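Search jobs, workshops, articles
Go

Last updated: April

Bench Technician, Quartz and Mechanical Clocks
Badelbridge workshop

Prarnisach repairs wall, mantel and carriage clocks for private owners and for the trade. The Badelbridge workshop has one opening for a bench technician, 20 hours per week, with the option to extend after the trial period.

Duties
Strip, clean and reassemble spring-driven and weight-driven movements. Measure pivot wear, polish or replace pivots, and fit bushings where the plate holes are out of round. Replace mainsprings using a winder; hand winding is not permitted in this workshop. Test quartz movements for current draw and torque and replace the complete unit when it falls outside the limits on the job card. Log rate and amplitude, where applicable, before and after work.

Incoming work is booked under the Hanano ticket system. The current backlog is 191 tickets, most of them striking movements with worn bushings or tired springs. Tickets are assigned by the bench lead, Kane Pirihi, and technicians do not select their own.

Requirements
Two years of paid bench work on clocks, or a completed horology course with a practical component. Ability to use a small lathe to a tolerance of 10 microns. Working knowledge of rack and count wheel striking. Experience with chiming movements is useful but will be taught.

Applicants whose background is in wristwatches only should say so. They will be considered for quartz work first.

Equipment
Each bench has a lathe, a staking set and a Mthembu timing unit. Personal hand tools may be used after inspection. Ultrasonic cleaning is done in a separate room under extraction.

Selection
Shortlisted applicants take a paid bench test lasting one afternoon. The test movement is an eight-day time and strike. The workshop opens at 9 a.m. and bench tests start at 1 p.m.

To apply, send a work history and photographs of two completed repairs, with a short note on the faults found, to the Badelbridge workshop, marked for Kane Pirihi.

We use cookies to remember your search settings. Accept / Manage

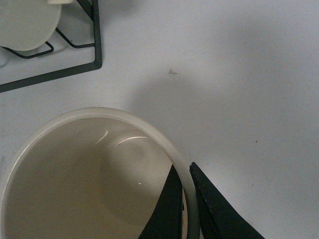 Cream-colored bowl on a white tabletop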